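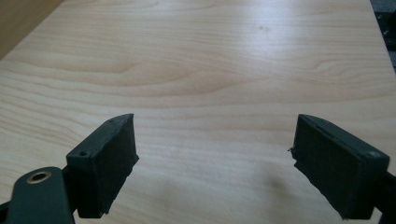

Care of Wooden Tabletops: Cleaning, Marks and Refinishing

Identify the finish before using any product. Put one drop of water on the underside or another hidden spot and leave it for ten minutes. If it beads and wipes off, the surface is sealed with lacquer, varnish or polyurethane. If it leaves a dark spot, the surface is oiled, waxed or bare.

Routine cleaning
Wipe with a cotton cloth wrung out until it no longer drips. For grease, add 2 drops of dish soap to a quart of lukewarm water. Wipe along the grain, go over the surface again with plain water, and dry at once with a second cloth. Do not use scouring powder, ammonia or steam.

White rings
A white ring on a sealed top is moisture held in the finish. Leave it for a day first; light rings often fade. If it remains, lay a dry cotton cloth over the mark and pass an iron on low, no steam, for a few seconds at a time. Lift and check after each pass. Stop if the finish feels tacky.

Black rings
Black marks are in the wood itself, usually from iron and water reacting with tannin. Surface cleaning will not remove them. Strip the finish in that area and treat with oxalic acid according to the label, wearing gloves and eye protection. Do not attempt this on thin veneer.

Checking for scratches
Switch off the ceiling light and set a lamp low at one end of the table. Look across the top toward the lamp. Scratches and dull patches show in the glare. Mark them with low-tack tape before moving the lamp.

Re-oiling
1. Clean the top and let it dry overnight.
2. Sand lightly with 220 grit, along the grain only.
3. Remove dust with a barely damp cloth.
4. Apply a thin coat of oil with a lint-free rag.
5. Wait 15 minutes and wipe off all excess.
6. Allow 24 hours, then repeat. Most tops need 3 coats.

Oily rags can catch fire on their own. Spread them flat outdoors to dry, or store them under water in a closed metal can.

Humidity
Solid tops move across the grain with the seasons. In January, with the heating on, indoor air at our Rarness workshop has read as low as 28 percent, and joints that were tight in summer open up. Do not fill these gaps in winter; the filler will be crushed when the boards swell. Keep the table away from radiators.

Correction from Tarek Salem: the earlier version of this page gave 120 grit for step 2. That is too coarse between coats.

Page revised Monday, March 2, 2020.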